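Speaker notes: Panic attacks at work, and what a manager can do
Tia Bramwell, Pliltness staff training, March

Opening

Good morning, and thank you for the invitation. Say that English is my third language, so please stop me if a word is not clear.

Start with the story of my first panic attack. I was at my desk at Mavromatis, writing a normal email. My heart was very fast and my hands felt like they belonged to another person. I was sure it was a heart attack. I did not tell my manager for 5 months.

(Pause here. Drink water.)

What a panic attack is

It is a sudden wave of strong fear, with signs in the body: fast heart, short breath, sweating, dizziness. For many people the worst part passes within minutes, but they can be tired for the rest of the day. The first time, or with chest pain you do not know, call for medical help. I must say this part slowly.
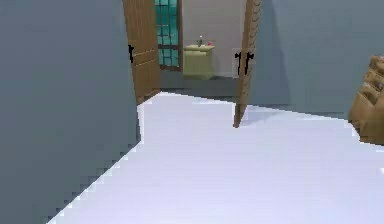
After the attack comes the fear of the next one. I began to avoid the elevator, then the lunch room, then the weekly meeting. My team believed I was not friendly anymore. Sibusiso Mabaso, my counselor, called this "making the map smaller." We made it bigger again in small steps. My first step was 2 minutes in the lunch room with a cup of tea.

For managers

Speak in a calm voice and use short sentences. Ask "Do you want me to stay?" and accept the answer. Do not say "calm down." I have heard it many times and it never helped me.

Later, in private, ask what would make the work easier. At Treler they let me sit near the exit in long meetings. It cost them nothing and I stayed in the job.

Exercise

In pairs, practice the question above. Change roles after a few minutes. Nobody has to share a personal story.

Questions

If someone asks about medication, say that I am not a doctor and they should talk with their own. The reading list is on the Pronitby page, and I will stay in the room until the coffee break is over.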